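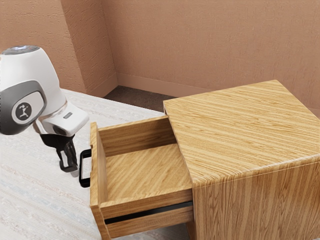 引き出し開タスクで把持が外れた直後にアームが跳ねる（シミュレーション、実機移行前）

カテゴリ: マニピュレーション / 接触・制御
状態: 未解決（一部原因特定）

hikidashi_k
投稿 09:42

Skestoretti上で引き出しを開けるタスクを回しています。取っ手はコの字型で、縦向きに付いています。指で取っ手を挟み、引き出しのスライド方向にまっすぐ引き、指を開いて後退する、というだけの動作です。制御はRurnelのインピーダンス制御をそのまま使っています。

症状は次のとおりです。

・把持して引き始めるところまでは正常
・引き出しが動いている途中、またはストローク終端付近で指が取っ手から抜ける
・抜けた次の数ステップで手首が引き方向に大きく飛ぶ
・飛んだ後、指令軌道に戻ろうとして引き出しの前板に当たることがある

100エピソード回して26件で再現しました。初期姿勢と家具の位置は乱数で振っています。一番わかりやすいのがシード739で、終端に達する前に抜けて、肘の関節が速度上限に張り付きます。

困っているのは、この26件のうちかなりの部分が成功として記録されていることです。成功判定は引き出しの開き量だけを見ているので、抜ける前に十分開いていれば通ってしまいます。集計だけ見ていた間は気づきませんでした。ログの動画を目で見て初めてわかった次第です。

12月に実機へ載せる予定があり、このままでは出せません。原因の切り分けについて意見をください。

当方で試したこと:
・把持力の指令値を上げる → 件数は減るがゼロにならない。残った例では飛び方がむしろ大きい
・取っ手と指の摩擦係数を上げる → ほぼ同上
・引く速度を落とす → 抜ける頻度は下がる。飛ぶ量は変わらない
・物理演算の刻みを半分にする → 目立った変化なし

sessyoku_mesh
投稿 10:15

取っ手の衝突形状を確認してください。描画メッシュと衝突メッシュは別物です。

コの字の取っ手を単一の凸包で近似していると、取っ手と前板の間の隙間が衝突形状では埋まっています。見た目には指が入る空間があっても、演算上は塊です。そこに指を押し込むと貫通が発生し、ソルバが押し戻します。把持力を上げると残った例で飛び方が大きくなる、という記述はこれと整合します。

Skestorettiの家具アセットは、読み込み時の既定が凸包です。凸分割を明示しない限りそうなります。ビューアで衝突形状の表示を有効にすればすぐにわかります。

hikidashi_k
投稿 10:51

ありがとうございます。表示させました。ご指摘のとおり、取っ手が一つの直方体に近い塊になっていました。隙間はありません。

凸分割に変えて同じシード群で回し直します。

tomezuki
投稿 11:08

凸包の件は正しいと思うが、それだけで「引き方向に」飛ぶことは説明できない。

貫通の押し戻しなら、力の向きは貫通の法線方向になる。指は取っ手を横から挟んでいるので、主成分は左右のはず。最初の投稿では引き方向に飛んでいる。これは手先目標が実際の手先位置より先に進んでいて、拘束が外れた瞬間にばねが解放された動きに見える。

確認すべき項目:
1. 把持中の手先目標と実位置の差（引き方向成分）
2. Rurnelの積分項が有効かどうか
3. 目標の生成が時間基準か、実位置基準か

時間基準で目標を進めていれば、引き出しの抵抗で遅れた分だけ差が溜まる。終端のストッパに当たった後も目標が進み続ければ、さらに溜まる。

sessyoku_mesh
投稿 11:20

＞主成分は左右のはず

指が凸包の側面だけに接していればそうです。実際には指先が前板側まで入り込むので、前板の衝突形状とも接触します。前板を押した反力は引き方向になります。向きだけでは区別できません。

tomezuki
投稿 11:34

前板との接触で飛んだのなら、接触点のログに前板と指の組が残る。残っていなければばねの方。議論するよりログを見た方が早い。

hikidashi_k
投稿 13:27

両方調べました。

まず凸分割。同じシード群、ほかの条件は変えずに回して、26件が減りましたが消えていません。739は残りました。分割後、指が取っ手の内側に入ること自体は確認できています。

次に手先目標との差。739では、指が抜ける直前のステップで引き方向の差が一番大きくなっていました。差は引き始めから単調に増えています。目標の生成は時間基準です。積分項は有効でした。設定ファイルで触った覚えがなく、Rurnelの既定値だと思います。

接触ログでは、739に前板と指の組はありません。凸包のときに発生して分割後に消えたケースのほうには、前板と指の組が残っているものがありました。

つまり原因が二つ重なっていたようです。

tomezuki
投稿 13:40

739はばね側で確定でよい。インピーダンス制御に積分項を入れたまま拘束作業をするのは避けるべき。自由空間の定常偏差を消すために入っているだけで、把持して引く間は害が大きい。把持の確立後に積分項を切り、蓄積値もゼロに戻す。

目標側は、実位置から一定以上離れないように頭打ちを入れる。剛性と頭打ち量の積が、引き方向に出る力の上限になる。

kanagu
投稿 14:02

横から失礼。家具側の話。

引き出しの両側がスライドレールのタイプだと、シミュレーションではレールを直動関節一つに置き換えているはずで、摩擦と減衰は一つずつの定数になっている。本物のレールは動き出しが重く、動き始めれば軽い。終端には樹脂の当たりやラッチがあって、そこだけ急に重くなるものもある。

シミュレーションで差が単調に溜まるなら、減衰の値がかなり大きいのではないか。アセットの値を一度疑ったほうがいい。以前Drandelの家具セットを使ったとき、減衰の単位の解釈がこちらの想定と違っていて、引き出しが水飴の中を動くような挙動になったことがある。使っているのがDrandelかどうかは書いていないので一般論として。

hikidashi_k
投稿 14:19

Drandelのセットです。書き漏らしていました。

減衰は確かに大きめに見えます。ただ、実物の値がわからないのでどこまで下げてよいか判断できません。

kanagu
投稿 14:31

実機試験で使う家具が決まっているなら、ばねばかりで引けばよい。動き出しの力と、ゆっくり一定速で引いたときの力の二つがあれば、最低限の値は入れられる。終端の手前でもう一度。取っ手の中央を引くこと。端を引くと引き出しがこじれて値が変わる。

amai_hantei
投稿 14:58

成功判定の話が流れているが、個人的にはこちらのほうが重い。

開き量だけで成功にしているなら、これまでの学習データや評価結果にも同じ誤りが混ざっている。跳ねた軌道を成功例として模倣学習に入れていれば、方策は跳ねる動作を再現しうる。制御側を直しても、データに残る。

判定に最低限入れるべきもの:
・後退が完了するまで手先の速度が閾値以下
・関節速度の上限到達がない
・指の開指令より前に取っ手との接触が切れていない
・終了時に引き出しが静止している

三番目が入っていれば今回の件は最初から見えていた。

hikidashi_k
投稿 15:12

そのとおりです。過去分の軌道は再判定にかけます。接触の記録を残していない古いデータがあり、そこは指の開度と手先速度から推定するしかなさそうです。

sessyoku_mesh
投稿 15:25

推定で救うより、接触の記録がないものは捨てて取り直したほうが安全です。シミュレーションなので取り直しの費用は計算時間だけです。

amai_hantei
投稿 15:33

そこは反対。全部捨てると、修正前後の比較ができなくなる。学習には使わず、別に保管しておくべき。

sessyoku_mesh
投稿 15:36

学習に使わないという意味で書きました。保管に異論はありません。

yokan
投稿 16:44

実機の観点から。

12月に実機へ、とのことだが、協働ロボットの保護停止をあてにしているなら考え直したほうがよい。自分のところで似たことを起こしている。扉の取っ手を引く作業で、把持が外れて手先が引き方向に飛んだ。保護停止はかかった。かかったのは飛んだ後で、停止までに動いた分で指先が治具に当たり、指の樹脂パッドが剥がれた。人は柵の外だったので被害はない。

当時の担当はJoon-young Yeonで、報告書の結論は単純だった。保護停止は接触を検出してから働く。ばねに溜まったエネルギーの放出は検出より先に始まる。したがって溜める量の上限を設計で決めておく必要がある。tomezuki氏の頭打ちと同じ内容になる。

試験のときは、引き方向の延長線上、つまりロボットの基部側に人を立たせないこと。引き出しの正面に立って覗き込みたくなるが、そこが手先の飛んでくる場所になる。

tomezuki
投稿 16:59

補足すると、頭打ちの量は最悪の姿勢で決めること。アームが伸び切った姿勢と折り畳んだ姿勢では、同じ手先の力でも関節の加速が違う。

denatsu_ga_hen
投稿 17:20

積分項が既定で有効なのは本当ですか。手元のRurnelでは既定で無効です。バージョンの違いでは。

hikidashi_k
投稿 17:41

確認しました。Rurnel本体の既定は無効でした。誤りです、訂正します。

有効にしていたのは共有の設定ファイルで、その中の上書き用の節に入っていました。履歴をたどると、Donnie Leckieが自由空間の位置決め試験用に足したものです。本人に聞いたところ、試験の終了後に戻すつもりで残っていたとのこと。拘束作業用と自由空間用で設定を分けていなかったのがこちらの問題です。

denatsu_ga_hen
投稿 17:48

了解です。起動時に有効な設定値を全部ログへ出すようにすると、次は早く見つかると思います。

tomezuki
投稿 18:03

出すだけでは読まない。拘束作業のモードに入るとき、積分ゲインがゼロ以外なら起動を拒否するようにしたほうがいい。

denatsu_ga_hen
投稿 18:10

拒否までするかは運用によります。うちは低いゲインの積分を残したまま挿入作業をしていて、問題は出ていません。一律に禁止すると困る現場もあります。

tomezuki
投稿 18:16

挿入は押し付け方向に壁がある。引く作業で把持が外れるのとは条件が違う。少なくとも今回の構成では拒否でよい。

hikidashi_k
投稿 翌日 11:05

経過です。変更点を一つずつ入れて、毎回同じシード群で回しました。

変更1: 衝突形状を凸分割に変更
前板と指の接触による跳ねが消えた。残りは積分項と目標の先行によるもの。

変更2: 把持確立後に積分項を無効、蓄積値をゼロに
跳ねの量が明らかに小さくなった。抜けること自体は起きる。

変更3: 手先目標の先行を6 mmで頭打ち
残っていた大きな跳ねが消えた。739でも関節速度は上限に届かない。抜けた場合は手先がわずかに動いて止まる。

変更4: 抜けを検出したら目標を現在位置に固定して停止
検出条件は、指の開度が把持時の値より閉じ側に動いたこと。取っ手の太さ分の変化が出るので判別しやすい。

変更5: 成功判定をamai_hantei氏の四項目に変更
成功率の数字は変更前より下がった。以前の数字が高すぎたという扱いで報告する。

減衰についてはまだ触っていません。実物の家具を測ってから入れます。

kanagu
投稿 翌日 11:30

6 mmだと、レールが渋い実物では引き始めに力が足りず動かない可能性がある。剛性はいくつで回しているのか。動き出しの力を測ってから、その値を上回るように頭打ちを決める順番のほうがよい。

hikidashi_k
投稿 翌日 11:48

剛性は引き方向だけ高めに設定しています。数値は測定後にまとめて出します。動かなかった場合は時間切れで停止し、失敗として記録する実装です。剛性を自動で上げることはしません。

sessyoku_mesh
投稿 翌日 12:10

抜けの検出について。指の開度だけだと、指先が取っ手の端に引っかかって半分だけ抜けた状態を拾えません。開度がほとんど変わらないまま接触点が指先側に寄っていく形になります。シミュレーションなら接触点の位置が取れるので、その例が何件あるか見ておいたほうがよいです。

hikidashi_k
投稿 翌日 14:37

ありました。接触点が指先の先端まで寄ったまま最後まで引けている例です。新しい判定でも成功になります。接触が切れておらず、速度も出ないためです。

実機では接触点の位置が取れないので、把持の深さを上流で保証するしかないと考えています。進入時の目標を取っ手側へ寄せる方向で見直します。指が前板に当たらない余裕との兼ね合いになります。

yokan
投稿 翌日 15:02

進入を深くするなら、前板への接触で止まる条件を先に入れておくこと。取っ手と前板の間隔は家具ごとに違う。Wangの取っ手に替えた棚で、指先が前板を押したまま挟みに行き、前板側に傷を付けたことがある。引き出しが閉まり切っている状態では前板に逃げがない。

hikidashi_k
投稿 翌日 15:20

進入時は剛性を下げ、押し付け力の閾値で停止する条件を入れます。閾値は引き出しが閉じた状態で決めます。

amai_hantei
投稿 翌日 15:41

過去データの再判定はどうなったか。

hikidashi_k
投稿 翌日 16:26

接触の記録がある分は終わりました。旧判定で成功だったもののうち、100以上が新判定で失敗に変わっています。学習用の一覧からは外し、別の場所に保管しました。接触の記録がない分は全部学習から外しています。

スレッドの状態は未解決のままにしておきます。残りは家具の引き力の測定と、進入深さの変更後の再試験です。測定値が出たらここに追記します。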